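## 4. Setting up the scoreboard for a limited-overs match

Complete section 3 (power and cabling) before you start. The Wurness console must be connected to the board and the status light must be steady green.

### 4.1 Entering the match details

1. Turn the console key to SET.
2. Press MATCH, then NEW. The display shows the last format used.
3. Scroll to LIMITED and press ENTER.
4. Enter the number of overs per side. The default is 40. For a shortened match, see 4.3.
5. Enter the home and visiting team codes. Codes are three letters. Duplicate codes are rejected.
6. Select the ground from the list. Pundside and Brerkport are preloaded. Other grounds are added under ADMIN > GROUNDS.
7. Press SAVE. The board blanks for a few seconds and then shows zeros in all fields.

**Note:** Player names may be loaded from a team file or typed in. A name longer than 12 characters is cut on the board but stored in full in the match record.

### 4.2 Checking the display before the toss

1. Turn the key to TEST. Every digit shows 8.
2. Walk to the far boundary and check each digit for dead segments. Record any faults on the fault sheet by panel number.
3. Return the key to SET, enter a total of 188 for 8, and confirm that the board matches the console.
4. Press CLEAR twice.

**Caution:** Do not open the rear panels with the board powered. The driver cards remain live for up to two minutes after the main switch is turned off.

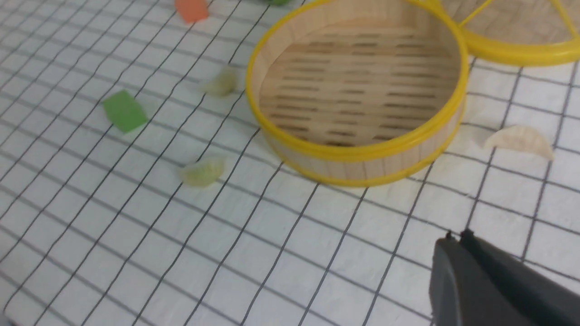 *Bamboo steamer basket on a checked tablecloth.*

### 4.3 Changing the number of overs

Overs can be reduced at any time before the last ball of the second innings.

1. Wait until the umpires have confirmed the new figure.
2. Press MATCH, then REVISE.
3. Enter the overs for the innings in progress and press ENTER.
4. If the side batting second has a revised target, enter it in the TARGET field. The console does not calculate targets.
5. Press SAVE. The runs required and balls remaining are updated at once.

**Note:** REVISE is locked while an over is open. Close the over or use PAUSE first.

### 4.4 Saving the match record

1. At the close of play, press MATCH, then END.
2. Insert the memory card and press EXPORT.
3. Leave the card in place until DONE appears.

The internal memory holds 3,400 deliveries. When it is full, the oldest match is overwritten without a warning. Export after every match.

**Caution:** Removing the card during export can corrupt both the card and the stored record.

Revised August 2025, Jomar Saludo. Applies to consoles with the Ignacio keypad only. For the older dial console, use the October supplement.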